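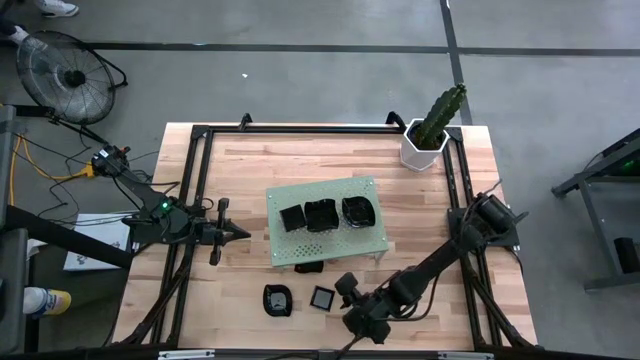
How to set up a tidy-the-shelf test for two arms

Quick write-up as three people have asked me now. The chore is dull on purpose: small dishes and pots go up on a low shelf, one at a time, and stay there. A child of four can do it. Two arms on a bench can do it too, some of the time, and this page is how to find out how much of the time yours can.

You need a pair of arms with two-finger grippers, a solid table, a raised shelf of some kind and a handful of small dishes. Half a day the first time. After that you can be running in twenty minutes.

1. Fix everything to the table

Arms on a frame, frame on the table. Side rails, one arm each side facing in. Do the bolts up, then do them up again after the first hour, they work loose. Leilani Pruitt ran a whole morning on our Destdale bench with one base plate finger tight and all her numbers were rubbish.

Cables off the table top if you can. Leave enough slack for the full reach of every joint - move the arm by hand with the power off and watch where it pulls.

2. Put the shelf in the middle

Low is good. A perforated shelf on short legs works well, the holes give you something to line up against when you reset. Both arms need to reach it without going straight out to full stretch. Mark the feet with a pencil or you will never get it back in the same spot.

Don't put it hard up against a rail. Left arm needs to come in from the side, and it needs elbow room to do it.

3. Pick your dishes

Mix the shapes. Something round, something square, something with an uneven rim, at least one flat thing. The flat thing is where you learn the most. Cups and bowls have a wall to pinch and a gripper likes a wall. A coaster lying on wood has nothing to get hold of, the fingers have to come down dead level and close on a few millimetres of edge. Most setups fail here first.

Black on black is hard going for the cameras. Start with it anyway if that is what you own, but write it down, becuase your score won't compare with somebody using bright colours.

4. Write the rules before you run

Ours, copy them if you like:

Start with the low flat pieces on the wood in front of the shelf.
One piece counts when it is on the shelf, right way up, and the gripper has let go.
Two arms may not hold the same piece unless you are testing handovers.
Time limit 158 seconds. Odd number, came from Junpei Kawaguchi timing himself doing it slowly with kitchen tongs and then doubling it. We kept it.
Touching anything by hand ends the run.

5. Run it

Keep feet and chairs back from the table. Hand on the stop button for the first few goes. Do 3 slow runs to check nothing clips the shelf, then full speed.

Reset properly between runs. Same spots every time for the first batch, then start moving things a thumb's width, then turn them. You want to see where it falls over. If it only works from one exact layout it hasn't learned to tidy, it has learned one movement.

We do 300 runs before we say anything out loud about a score. Sounds like a lot, it's a few long days in November with the heater on.

6. Log the failures by type

Missed the grip. Dropped on the way. Put down on the edge and tipped. Knocked a piece already up there. Ran out of time. That last one hides a lot - usually its the arm hovering over a flat piece and not commiting.

So can they do it yet

On our bench, cups and bowls yes, good enough that you stop watching. Flat pieces, no, not to a standard I'd pay for. Wakana Hayashi reckons softer finger pads get you most of the way and she may be right, we have a set on order from Kikuchi.

A real kitchen is further off. Wet plates, a full rack, a spoon stuck under a pan. I would not let either arm near my glasses. For sorting small parts into a tray on a shop floor I'd say have a go now, with someone nearby to pick up the ones it drops.

Next page is handovers, when I get to it. Spare parts list for the Skanbridge rails is with Saulius Lill, ask him for the newer one, the old one has the wrong bolts.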